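Oil or hard wax for a kitchen table?
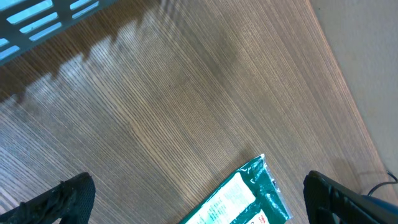
skundura29
Trying to decide on a finish before October. I have used mineral oil for years and it needs redoing every 2 months. The top has a fine striped grain, tan and darker brown, with a faint dark blotch a little above the middle. Will hard wax make that blotch stand out more?

grekix
Probably, yes. Any oil darkens the dark spots first. Sand to 180 and test underneath – one coat, then wait a day.

jasinska_k
Disagree on 180. I go to 120 with wax or it won't soak in. Mine has held up fine with kids.

grekix
120 leaves scratches on brown wood. I've seen it.

skundura29
I'll try both underneath and post back.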